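Week 4 handout: cutting your own draft

Hi all. Before anything else, bring two copies of your pages on Tuesday, one for me and one for your partner. Double spaced, please! My eyes are not what they were.

Last week we talked about the first read, where you keep your hands off the pencil and just find out what you wrote. This week we cut. I know, I know. I love my own sentences too, and I once held on to a paragraph about a train station through four drafts (it had no train in it and neither did the story).

What I do is read the chapter out loud, slowly, and put a tick in the margin every time I get bored or run out of breath. I don't fix anything yet. Then I go back to the ticks and ask what the reader would miss if the line went. My last chapter started at 640 words for the opening section and came down to 113, and I was sulking the whole way – but it moves now.

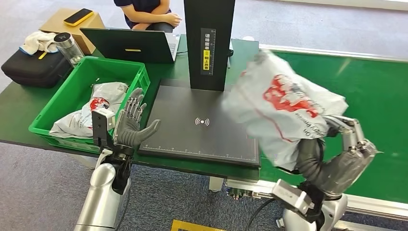

Zaid Najjar: I tried the ticks on my Brimcombe story and ended up cutting the joke my sister likes best. Is there a way to tell a slow line from one I've just read too many times?

Good question, Zaid, and I get it every term. Leave the page alone for a few days and have someone else read it to you. If they stumble or speed up, it's slow. If they laugh, put the joke back and blame me.

Things I look for first: characters walking to doors, "began to" and "started to," weather in the first line, and any place where somebody says a thing and then the narrator says it again. Rania's pages had a lovely case of this, and she has let me use them:

"I'm not going," Masero said. He had decided not to go.

Lose the second sentence. We heard him.

Dialogue tags next. "Said" is fine. I counted 93 tags in one of my old stories and 30 of them were doing nothing at all, just standing by the speech like ushers.
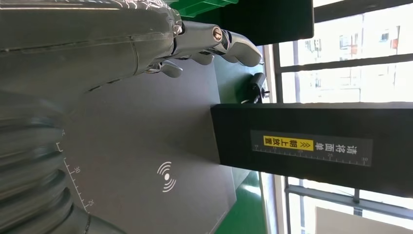

Fig. 2. Hand and forearm, side view.

For Tuesday: pick one page you like. Not the weak one, a page you're proud of. Cut a third of it and keep the old version in a separate file so you can sleep at night. Obed and Bilal, you're swapping with each other this time. Everyone else stays with last week's partner.

Reading is the Zein story, up to the dinner. Mark where you'd cut it, and we'll argue.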